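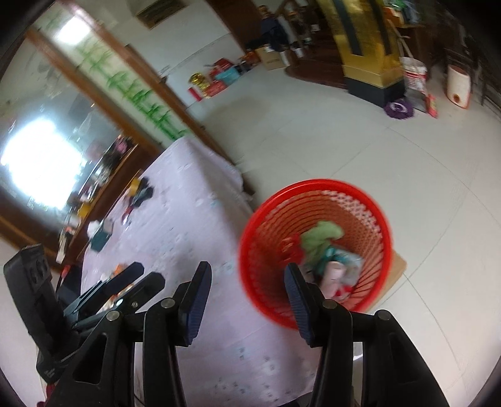

Chapitre 3
La chambre et ses déchets

Objectifs du chapitre

À la fin de ce chapitre, l'élève sait préparer une chambre avant le nettoyage, trier le contenu d'une corbeille et dégager un lit sans perdre les petits objets. Il connaît aussi le vocabulaire de base qui est utilisé dans les fiches de travail de la maison Ernthorpe.

3.1 Pourquoi commencer par la corbeille

Dans les deux premiers chapitres, nous avons étudié la cuisine et l'entrée. La chambre pose un problème différent. Les déchets y sont légers et secs pour la plupart : papiers, emballages, mouchoirs, morceaux de tissu. Ils prennent beaucoup de volume pour peu de poids, et une corbeille de chambre se remplit donc vite, même quand une seule personne dort dans la pièce.

La corbeille rouge de la photographie est un modèle courant, en plastique ajouré, avec un bord rond. Ce modèle a un avantage : il ne pèse presque rien et on le lave facilement sous la douche. Il a aussi un défaut. Les parois percées laissent passer la poussière et les petites miettes, et les papiers s'accrochent volontiers au bord. Dans notre exemple, un petit morceau rouge est resté pris à l'intérieur du bord. Quand on vide une corbeille de ce genre, il faut passer la main gantée tout autour avant de la remettre à sa place.

On remarque aussi le carton plat sur le carrelage. La corbeille est posée en partie dessus. Un carton peut protéger le sol, mais il absorbe l'humidité et il doit être remplacé de temps en temps. Une corbeille posée à moitié sur un carton n'est pas stable : on la met entièrement dessus, ou entièrement à côté.

3.2 Ce qui est jeté et ce qui est seulement tombé

Au-dessus des papiers se trouve un tissu vert clair. Un débutant le verse dans le sac avec le reste. L'employé formé le sort d'abord et il pose la question à l'occupant, car un tissu peut être un chiffon usé, mais aussi un vêtement tombé du lit. Cette règle porte dans nos fiches le nom de « règle Samir ». Elle s'applique à tout objet qui n'est ni un papier ni un emballage.

Les déchets confirmés vont ensuite dans un sac de 20 litres. Les papiers propres sont séparés des emballages, selon l'usage de la commune. À Lirnanitz, par exemple, le papier est collecté à part depuis le mois de mai ; à Rurska, tout va encore dans le même bac.

3.3 Le lit comme surface de dépôt

Dans beaucoup de chambres, le lit sert de table pendant la journée. Sur le drap lavande, on trouve un tissu sombre chiffonné, un rouleau de ruban adhésif jaune, un mouchoir blanc, une boîte bleu-vert foncé. Ces objets n'appartiennent pas à la même famille et ils ne vont pas au même endroit. On travaille dans l'ordre suivant :

Le textile d'abord, que l'on secoue doucement au-dessus du lit.
Les objets à garder ensuite, que l'on regroupe dans un plateau.
Les mouchoirs et les papiers en dernier, directement dans le sac.

Le drap n'est jamais retiré avant la fin de ces trois opérations. Pour une chambre simple, il faut compter environ 14 minutes, sans le dépoussiérage de l'armoire. Les portes à miroir sont traitées au chapitre suivant, avec le cas des décors collés, comme le motif de bambou vert que l'on voit ici.

Mots à retenir

Ajouré : qui est percé de trous réguliers.
Chiffonné : plié sans ordre, froissé.
Surface de dépôt : tout meuble sur lequel on pose des objets sans les ranger.

Travail préparatoire

Avant la prochaine leçon, videz la corbeille de votre propre chambre sur un vieux journal. Faites trois tas : papiers, emballages, objets à vérifier. Écrivez ensuite un texte de 200 mots sur le troisième tas, et apportez-le en classe.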